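Visit Report: The Plenport Book Fair and the Firley Press Open Day

The Brallwood Writers' Association sent a party of members to Plenport in February for the annual book fair and for the open day held by Firley Press on the same site. The following report has been prepared for members who were unable to attend, and for those who are considering a table of their own next year.

The fair occupies the ground floor of the former customs hall. Doors opened at 9 a.m. to exhibitors and an hour later to the public. There were 41 publishers' tables this year, most of them small presses with lists in science fiction, fantasy and crime. Table positions are drawn by lot, and our own was near the side entrance, which brought a steady flow of visitors in the morning and a good deal of cold air. Members staffing the table are advised to bring a coat.

Sales of the Association's anthology were satisfactory. We took 70 copies and returned with a small remainder, which has been placed in the Brallwood stockroom. Visitors asked most often whether the book was available in electronic form. It is not at present, and the question has been added to the agenda for the spring meeting.

The open day at Firley Press began at 1 p.m. with a tour of the editorial rooms on the upper floor. Firley publishes fiction only, and accepts unsolicited manuscripts during two periods of the year. The staff were frank about the numbers. The press received 3000 submissions in its last full year and read the opening pages of every one. Authors can expect a first reply within four months. A request for the full manuscript does not imply an offer, and members should continue to submit their work elsewhere unless asked to grant an exclusive reading.
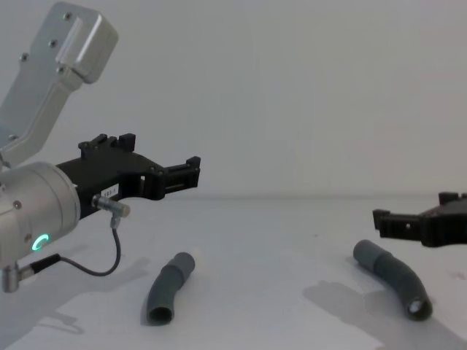
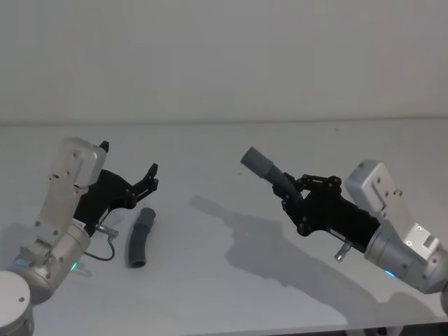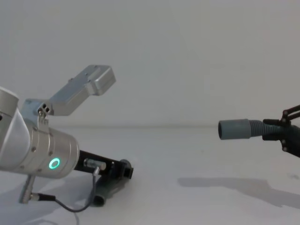 The second part of the tour dealt with production. Firley now orders a first printing of 200 copies for most debut novels and reprints in small batches as stores require them. This keeps storage costs down, but it also means that a title may be out of stock for a week or more if a review appears without warning. Authors were asked to tell the press about interviews, readings and award nominations as early as possible — even those that seem minor.

Cover design drew the longest discussion of the afternoon. Firley consults its authors on covers and does not give them final approval. Several of our members felt that this point should be stated more plainly in the sample contract, and the staff undertook to look at the wording again.

The day closed with readings from the Chu Prize shortlist in the small auditorium. The prize is given for a first novel of speculative fiction, and four of the shortlisted authors read for ten minutes each. The sound was poor at the back of the room, and late arrivals had to stand. The readings themselves were well received, and signed copies were on sale in the lobby until 6 p.m.

Members who wish to exhibit at next year's fair should note that table applications open in September and that the fee includes two chairs and a cloth. Electrical outlets must be requested separately. Copies of Firley's submission guidelines, including the preferred format for sample chapters, are held in the Association's library and may be borrowed for two weeks.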